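Pristuncombe hall to clear loose cables and old fittings from its pillars

Last updated: Monday, January 13, 2025

The community hall at Pristuncombe will close its main room for 10 days later this month so that loose cables and old metal fittings can be taken off the support poles and the room can be repainted.

The work was agreed after a safety check in December found that cords, hooks and clips had been added to the poles over many years and that few of them were still in use. The check did not find any immediate danger, but it recommended that anything hanging at head height or below be removed or fixed in place before the spring season of classes begins.

Most of the items were put up for single events. Banners, string lights and a pull-down screen have all been hung in the main room at one time or another, and the fittings were often left behind for the next group to use.

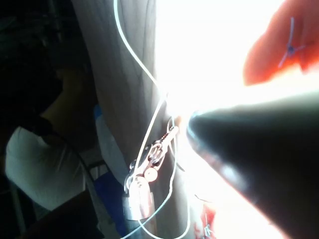
Cables will be dealt with first. Each one will be traced to its source, and those that no longer serve anything will be cut back and taken away. Any that are still needed will be run flat along the pole and held with clips. Hooks, clasps and locks will come off next. Groups that have left a lock in the room are asked to collect it before the work starts or to leave a key at the front desk, labeled with the name of the group. Locks that are not claimed will be cut off.

The contractor is Valtonen, which repaired the hall's entrance steps. Paint is being supplied by Zaken. The poles will be cleaned, sanded where the surface needs it and given two coats in a light gray – the color already chosen for the window frames.

The cost of the removal work is $400, paid from the hall's repair fund. Painting is covered by the regular upkeep budget, and rental rates will not change.

The closure affects 33 bookings. Of these, 29 have been moved to the side room or to the hall at Priltov, and the other four have been refunded. The kitchen, the restrooms and the side room will stay open, with access through the parking lot door.

When the main room reopens, groups will need to ask at the desk before hanging anything from the poles. Freestanding display boards can be borrowed free of charge, and a rail for banners will be put up along the back wall – groups should bring their own cord and take it down the same day.

Contact the hall desk | © 2025 Pristuncombe Community Hall | Back to top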